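Clurkholm Clothing Service Revises Folding Guidance for Denim

12/22/25

The Clurkholm clothing service has revised its guidance on preparing donated jeans for storage, its garment coordinator said in an interview.

The service handled 3972 garments between June and the end of last month. "Denim takes up more shelf space than anything else we receive," the coordinator said. "A poorly folded pair will slide off the stack and take its neighbors with it."

Under the new guidance, jeans are first folded lengthwise, one leg over the other, and smoothed on a table.

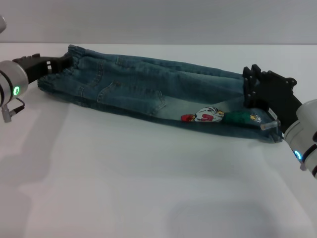
"Elastic waistbands need more attention, as they gather and leave one end thicker," the coordinator said. "We ask staff to alternate the direction of each pair on the shelf."

The Dhanial branch will adopt the guidance next. Its storeroom holds about 200 pairs.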